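Robot Club pre-run safety checklist, Cabinet Task
Filled in by Reece Ashworth, checked by Marina Balaskas
24 Jun 2020
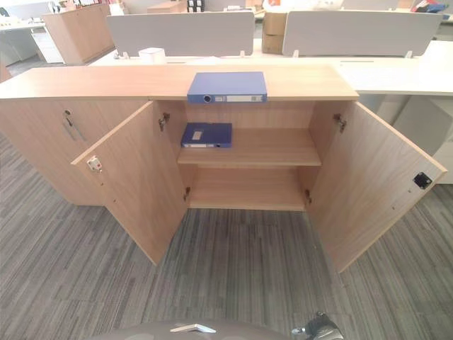

1. The cabinet
Both doors of the open section fully open before anyone presses start. OK
All four hinges tight, checked by hand. OK, though one of them needed a quarter turn with the screwdriver. Please keep doing this one every week, the doors get opened far more than they would in a normal office!
Door on the closed section locked, key on the hook. OK
Shelf sitting flat and not rocking. OK
Lower space clear. OK

Comment (Reece): I love this task. Two blue box files, one on the shelf and one on the cabinet top, and the robot has to cope with both heights. Team Prusteo have been at the top file since January and their approach path is getting really smooth.

2. The box files
Both lying flat, spine facing out. OK
Both empty. OK, I looked in each one. A full file is a lot of weight to drop on a foot.
Lids clipped shut. OK

Comment (Marina): Juniors, the finger holes are fair game for your grip plans. Have a go! Just run it at slow speed first and tell the person on the stop button what you're trying.

3. Floor and surroundings
Carpet tiles flat, no lifted corners. OK
Bags and jackets off the floor on the cabinet side. NOT OK at first look, fixed before the run. Two backpacks and a scooter helmet. You know who you are.
Desks behind the cabinet: nothing hanging over the edge nearest us. OK
Cartons between the divider panels stable. OK, they can stay where they are.

4. Robot and gripper
Emergency stop pressed and released, arm cuts out straight away. OK
Second stop (the one on the lead). OK
Gripper joint: no play, no loose screws. OK
Gripper opens and closes on command, five times in a row. OK
Cables clear of the joint through the whole range. SEE COMMENT
Speed limit set to 12 per cent for the first run. OK

Comment (Reece): Cable on the Wainwright arm is fine in every position except reaching low and to the right, where it goes a bit tight. I've put a fresh tie on it and written it up as fault 393. Until Marina signs that off, no low right reaches. Top file and shelf only, which still leaves heaps to work on.

5. Software
Correct program loaded (1426, with the wider door clearance). OK
Old program removed from the laptop desktop. OK, finally!
Vitell log recording. OK
Battery above half. OK

Comment (Marina): Great call by the Lokerix team to add the wider clearance. They watched a practice run, saw how close the arm got to the edge of the right door, and had the new numbers in by the end of lunch. That's exactly the sort of thing I want written in your logbooks, colour sketches and all.

6. People
One student on the stop button, doing nothing else. OK
Everyone else behind the tape. OK
Long hair tied back, lanyards off. OK
Closed shoes. OK
Speaker calls "arm live" and waits for an answer. OK

Result: cleared to run, with the limit in section 4.

Still to do
Sign off or replace cable, fault 393 (Marina)
New tape for the floor line (Reece)
Print more of these sheets, we're down to the last 5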